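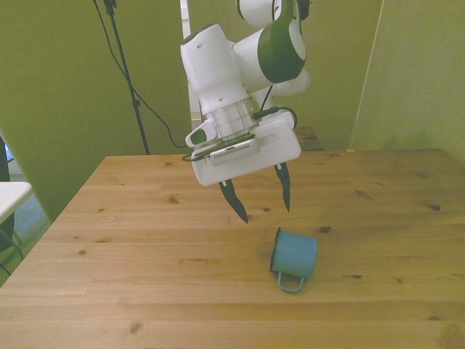 4. Setting up the first chore: standing a cup upright

This section of the guide takes you through the first chore that the Itilen arm should be given in a new home or workshop. Please read Section 3 (Mounting and cables) before you begin. The text is valid for software release 2 and was last revised on April 19, 2019.

4.1 What you can expect

Many buyers ask us if the machine can already clear the table after breakfast. The answer today is no, not alone and not every day. It can do single pieces of this work when the place is prepared well: pick up a cup, turn it, put it down on a marked spot. A person does these three things in a moment and thinks of something else at the same time. The arm needs a known table, steady light and a cup which it has been shown before.

We chose a fallen cup as first chore for this reason. A standing cup is easy to grip at the wall or from above. A cup on its side can roll, its handle can point in any direction, and the fingers must come close to the table without pressing on it. If your set-up manages the fallen cup, most other table objects of similar size will cause you less trouble.

4.2 What you need

One mug with a handle, enamel or other hard material. Do not start with thin glass.
A flat table with a matt surface. A wooden board table is suitable.
The Lumard control box, connected and with the green lamp on.
A free area of 300 mm on every side of the mug.
The emergency stop within reach of your hand.

Note: Plates, spoons and cloths must be removed from the free area. The software in release 2 looks for one object only, and it will take the first one it finds.

4.3 Placing the mug

1. Switch the arm to HOLD. Wait until all joints are still.

2. Lay the mug on its side under the gripper, a little to one side, so that the fingers do not stand directly over it.

3. Turn the mug until it rests on its handle or leans against it. A mug that lies on the handle does not roll so easily. Leave the opening free.

4. Take your hands away from the table.

5. On the screen, choose TEACH, then OBJECT, then NEW. Give the mug a name which you will recognise later. "Mug" is a bad name if you own more than one.

6. Press LOOK. The arm moves slowly to its viewing position. This can take up to 17 seconds.

CAUTION: Keep your head and hands out of the working area during LOOK. The movement is slow, but the arm does not know that you are there.

4.4 Checking the wrist view

The wrist camera is close to the work and sees only a small part of the table. It is normal that the mug fills one corner of the view and the rest is table top. Do not move the mug by hand to bring it to the middle. The arm makes this correction itself in the next step.

7. Open the wrist view on the screen and find the rim of the mug. A rim in a darker colour than the body is a help, as the software follows the edge between the two.

8. Look at the table surface in the same view. Knots, seams between boards and dark spots in the wood can be mistaken for small objects.

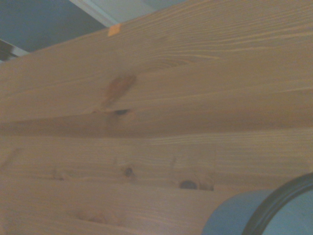 If the software draws a yellow outline on such a spot, touch the outline and choose IGNORE. Repeat this for every wrong outline. You need to do it only once for each table, but if you turn the table or move it away from the arm, the list is lost and must be made again.

9. When the only outline left is the one on the mug, press ACCEPT.

Note: A step between two boards gives a thin shadow, and this shadow changes with the light of the day. If the outlines come back in the afternoon, close the curtain and use a lamp. A tablecloth in one colour is also possible, but it must be fixed tightly. The fingers pull a loose cloth together with the mug, and then you have two problems.

4.5 The first attempt

10. Set the speed to LOW and the finger force to 2.

11. Press RUN and keep one hand at the emergency stop.

12. The fingers should open, go down on both sides of the mug and stop above the table. If a finger touches the wood before the mug is gripped, press STOP and go to 4.6.

13. After the grip, the arm lifts the mug, turns it upright and sets it down. Wait for the tone before you reach in.

14. Repeat with the handle in a different direction. Do not go on to Section 5 until several attempts in a row went well without your help.

CAUTION: The mug must be empty. The arm cannot feel if there is liquid inside, and it will turn a full one in the same way.

4.6 When it does not work

The mug rolls away when touched. The fingers do not close evenly. Carry out the finger adjustment in Section 3 and try again with lower force.

The arm stops above the mug and waits. It is not sure about the rim. Add light from the side – never from behind the arm, where its own shadow falls on the table.

The mug is gripped but slips when turned. Raise the finger force by one step. Clean the fingers with a dry cloth. Kitchen grease is the most common cause we see.

The arm grips at an empty place. A knot or a seam was accepted as object. Go back to step 8.

Error 2026 on the screen. The connection between wrist camera and control box was interrupted. Check that the cable has enough length when the wrist turns. Cables from Kawaguchi kits delivered before November are shorter and must be led along the inner side of the arm.

4.7 Leaving the arm alone

We do not recommend that you leave the arm to work in a room without a person. For a workshop bench with a guard, where the same part always comes in the same position, see the Zoston guard manual. In a kitchen the positions are never the same – children, pets and visitors move things, and the arm will follow its old plan.

When you finish for the day, send the arm to PARK, switch off the control box and take the mug from the table.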